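1/22/24

So I have finally done it, I've moved the sourdough starter out of the fridge and back onto the counter, and I am officially A Person Who Bakes again. It only took me all of December and most of this month to get there! Those of you who have been reading since the Stelthorpe days will remember that I gave up the last time after the loaf that had to be cut with a bread saw (Érica still brings it up, and she wasn't even there, she just heard it from Iida).

What got me going again was a class. Polyxeni Giannakopoulos runs one above the Chatzigeorgiou bakery and I signed up mostly to get out of the house in the evening. I figured I'd learn a fold or two and eat somebody else's butter. Well. First thing she did was ask us all what temperature our kitchens were, and not one of us knew. I said "normal." She wrote NORMAL on the board and underlined it twice and I wanted to crawl under the table.

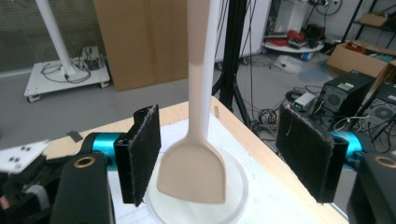

Anyway I came home and put a thermometer by the bread bin and my kitchen is freezing. Sixty-one degrees at breakfast! All this time I'd been following a recipe that says four hours for the first rise, and blaming the flour, and buying fancier flour, and blaming that too. Polyxeni says forget the clock and look at the dough, wait till it's puffed up and wobbly and domed at the edges. In my house that's more like all day. I start it before work now and shape it when I get home.

The other big change is water. I used to go in way too wet because the people with the beautiful loaves online all seem to do it that way, and I'd end up with a puddle that stuck to my hands, the faucet, and one time my phone. I've held back a good splash for the last four bakes and I can actually shape the stuff. The holes are smaller. I don't care, the jam stays on.

Oh, and feeding. I was feeding my starter a tiny bit of flour whenever I remembered it existed. Now it gets 30 grams of itself, 100 grams of flour and 100 of water every night before I brush my teeth, and it smells like yogurt instead of nail polish remover. Iida Miettinen named hers Helletti and keeps asking what mine's called. Mine's called the jar.
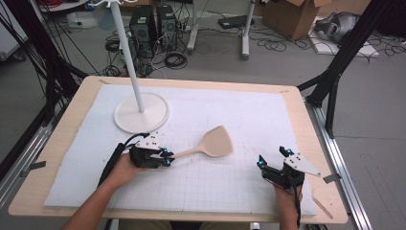

Okay, the loaf itself. Sunflower seeds, a bit of rye, and a spoonful of honey that I added the first time by mistake and have kept ever since. I bake it in my old dented pot with the lid on until the kitchen smells good, then lid off until I get nervous, then five more minutes. My grandmother would have said that's how you bake anything. She also put raisins in meatballs, so, you know.

Magdalini came by for the second one and ate the heel standing up in her coat, which I took as a compliment. She wants me to bring two to the potluck and I said yes before thinking about the fact that I own one pot.

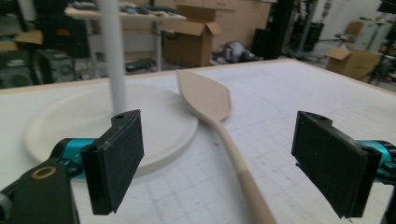 If anybody local has a heavy pot with a lid I could borrow for a weekend, please shout in the comments. I'll pay you in bread. I'm also after somewhere to buy rye flour in a bag bigger than my fist, as the shop on the corner has stopped carrying it and I'm down to the last cup.

Next time I want to try the olive one from class, and maybe the cinnamon swirl if I'm feeling brave. Right now there's dough on the counter that needs folding and I've been typing for way too long, so off I go!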